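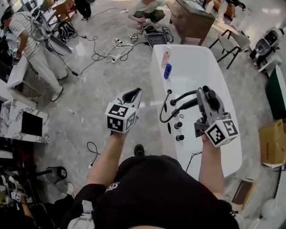 What stopped the bathroom-fixture sessions at Wakcombe? A loss of grip-width data on the right-hand unit, caused by a cable that worked partly free of its connector whenever the wrist was rolled outward past a certain angle.

The fault was logged on 2022-05-13, but it had been present for longer. The Wakcombe project records people operating household fixtures with handheld grippers, so that a robot arm can later be trained on the same motions. Each gripper carries a cube of printed tags for position tracking. Finger opening is measured separately, by a sensor inside the body of the tool, and the two streams are joined by timestamp after the session.

Of 1,081 recorded episodes, 400 contained at least one gap in the right-hand width signal. Most gaps were short. The recording software, supplied by Solheim, filled them by holding the last good value, and the review plots drew the held value in the same color as a measured one. A hand that had closed on a faucet lever and let go could therefore appear in the file as a hand that never let go.

Tag tracking was not affected. Position and orientation looked clean throughout, which is part of the reason the episodes passed the first review.

The problem surfaced on the robot side. Gonness, which runs the arms, loaded a policy trained on the early batch and tested it on a bench-mounted faucet. The arm reached the lever, closed, turned it, and then began its retreat with the fingers still shut. The torque limit tripped and the arm stopped as designed. The lever was bent and the mounting plate had shifted 4 millimeters. No one was inside the guarded area at the time. The test was repeated at reduced speed with the same outcome, and the policy was withdrawn.

The first suspect was the controller. Gonness replaced it and saw no change. The second was the training code, which took longer to rule out. Only when the raw width signal was plotted without filling did the gaps line up with wrist roll. Tub and basin faucets had the most, drawer pulls almost none.

On the bench, the fault could be produced at will. The sensor lead leaves the gripper body through a slot with no strain relief. With the forearm rolled outward and the tool pitched down, as it is when an operator reaches over the rim of a tub, the lead is pulled sideways against the connector shell. The connector has a friction fit and no latch. It does not fall out. It lifts by a fraction of a millimeter, loses one contact, and seats itself again when the wrist comes back.

The left unit uses the same part – its lead happens to run on the inner side of the wrist, where the same motion slackens it.

Prirari, the maker of the gripper, has since issued a revised housing with a clamp behind the slot and a latching connector. Units already in use can be fitted with the clamp alone. The work takes one screwdriver and requires a new zero calibration of the finger opening, with the fingers fully closed and then fully open.

Two changes were made to the software. Missing width values are now written as missing, and any episode with a gap longer than 9 samples is held back from training until a person has looked at it. Operators also hear a tone when the signal drops, though the tone is hard to pick out with water running, and a vibration alert is being tried in its place.

The affected episodes have been kept. Those with gaps only in the approach phase, before contact, were returned to the training set with the gap marked. The others are being recorded again, starting with the tub faucets. Gonness has added a release check to its own test sequence: the arm may not begin its retreat until the measured finger opening has exceeded a set value, whatever the policy asks for.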